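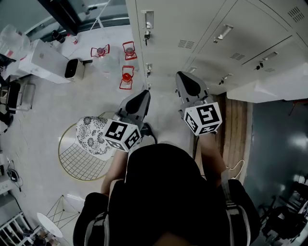
Bryn Tallis

Up at 5.40, before the alarm. The bus to Putstead was meant to leave at 6.15 and left at 6.50, and the driver wouldn't open the luggage bay until he'd finished his coffee. I had the window on the left side, which I'd read was the better one for the coast. It was, for the first hour. After that the road turns inland and you get paddocks and the backs of sheds.

Fare was 19 dollars one way. The return is cheaper if you buy it at the same time but I didn't know which day I'd be coming back, so I didn't.

Hostel is up the hill behind the post office. Dorm bed, bottom bunk, one power point shared between four of us. Kitchen is decent. Someone has labelled every shelf in the fridge by room number and people seem to stick to it. I left the big pack there and took the small one with rain jacket, cheese rolls, water, the spare socks and the map.

Walked the Urnano track in the afternoon. The sign at the car park says two hours to the lookout and I took a bit longer, mostly because of the creek crossings. There are 127 steps near the top — that number is painted on the bottom one, I didn't count them. They're timber and very slippery on the shaded side. Met a couple coming down who said the cloud had just come in, and it had. I sat at the lookout for half an hour in my jacket and saw the near ridge, then the near ridge again, then a small piece of the bay. Ate both rolls. Came down faster than I should have and my left knee is telling me so tonight.

Dinner was pasta with a jar of sauce from the free shelf. Washed the socks in the sink and hung them on the bunk rail. They won't be dry by morning.

I've been trying to work out whether to do the kayak day with Fliltness or the guided walk with Greco. The kayak is the one I came for. It goes around the headland to the caves and back, lunch on a beach, home by four. But it only runs if the swell is down and the woman at the desk said they've cancelled twice already this week. You get your money back or a credit, except that the credit is no use to me if I'm gone. The Greco walk goes in any weather. It's inland, up the old tramway to the cuttings, and the group is small. It also starts an hour later, and the knee would like that, although the knee would like the kayak more.

Decided to put my name down for the kayak and ring at seven in the morning. If it's off I can still get to the Greco office before they leave.

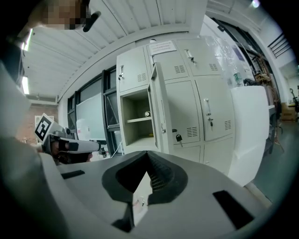
Trip Diary

Rang at seven and it was off. Wind from the south-east, swell too big at the headland, maybe tomorrow. I was at the Greco office by half past with my boots on and they had two spots left, so I took one.

It was a better day than I expected. The tramway is an easy grade the whole way and the guide stopped at the cuttings to show us the drill marks in the rock. Light rain until morning tea, then dry. Saw a lyrebird cross the track, in no hurry at all. The last kilometre is along a farm fence and very muddy, and I now have no clean trousers.

Knee was fine going up and poor coming down. I've bought a bandage from the chemist and will see how it is.

Things to do before bed: charge phone, refill water, ask about a later bus on the last day. The kayak desk opens at seven again and I'll ring then. If it's off a second time I'll take the refund and have a slow day in town. There's a bakery I haven't tried, and the laundry takes coins only — need to get change.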